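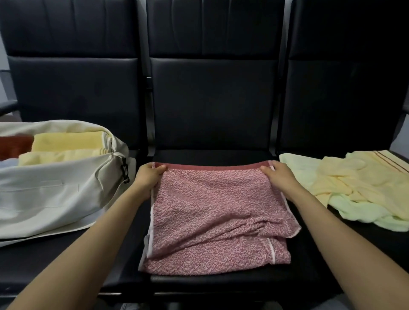
Folding Study FAQ

I get a lot of mail about the towel folding work (more than I ever got about anything else I've done!), so I'm putting my usual answers in one place. The short version is that I'm teaching a robot policy to fold by letting it learn from people's hands, recorded from head height while they do a plain old chore. A fold usually starts the same way, with one hand on each upper corner, like on the pink towel with the red band along its top edge. My method, which I call Sonura, leans hard on that moment. It finds the two corner grips first and works out the rest of the fold from there.

Last updated 2019-02-07.

Why towels?

They're floppy, they're cheap, and everybody already knows how to fold one. A towel also hides its own corners when it's in a pile, and that's the part my older models were terrible at.

Why fold on a seat and not on a nice flat table?

I started with tables! The first policy got really good at tables and fell apart on anything else. So now we fold on seats, beds, benches, whatever is handy. A cushion is narrow, the cloth bunches up near the front, and you have to deal with it.

How much data did you use?

3879 recorded folds in all. I threw out 582 of them, mostly because a hand left the view halfway through. Almost 3000 went into training and the rest I kept back for testing.

Do you label everything by hand?

Oh gosh, no. I marked the corner grips on 100 recordings myself, one long week in October, and the grip finder learned from those and did the others. I still spot check it, and it still mixes up a hem and a corner now and then.

Does the woven band on a towel help?

Yes, more than I expected. A solid band gives the model a straight line to follow between the hands. Towels with no band come out more crooked. I have a half-finished write-up on this, please be patient with me.

Can it pull one towel out of a pile?

Sometimes. It does okay when the colors are far apart. Two yellows next to each other and it'll happily grab both.

What robot does it run on?

The two-armed one in the Nzioka lab, and lately a second one at Plikasholm. Same weights on both, only the arm calibration changes.

Can I get the recordings?

The Rarnero project page has a request form. Tell me what you're planning to do with them, a couple of sentences is plenty!

Will you do fitted sheets?

Please stop asking me this one. (Maybe next year.)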